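Destora cell, dress pack and bin check, 4/15/22

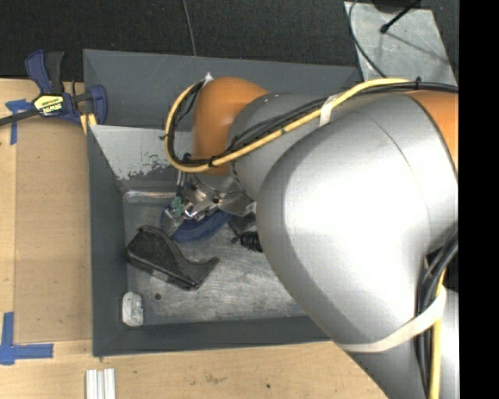

How often should the cable bundle be re-tied?
Every 4,000 cycles, or sooner if the yellow cable has started to slide on the wrist loop when you tug it by hand.

So, the long version, mostly for Jayanthi, who takes over the cell next week (and for me, when I've forgotten all of it by November). Started late because I couldn't find the flush cutters, then got going properly after coffee. With the arm locked out I went along the cables from the wrist back toward the base, feeling for flat spots, and I'm happy to say I found only one, a soft little dent under the old tie at the wrist. Moved the new tie over by a finger's width and left it looser than I'd like to look at. Shobha Raju warned me last fall about pulling them tight, and she was right!

The elastic band on the big link still has plenty of life in it. Please don't swap it for another hard strap. We tried that on the Vestine cell and the bundle snagged every time the wrist turned over.

Bin next. I checked the clamp by leaning on it, then ran the corner touch-off again and got 2 mm of drift along the long side, so I put the new offset in the Stosisine job file and saved the old one next to it. The paint on the sloping side is flaking some more. It doesn't bother the picking, but do wipe up the chips before they get into the gripper.

Ran 73 picks at slow speed afterward, with 9 misses, nearly all on the glossy black parts down near the wall. I'd like to try a lower approach angle on those before anyone touches the suction settings. Spare ties are in the top drawer, and the cutters are back on their hook.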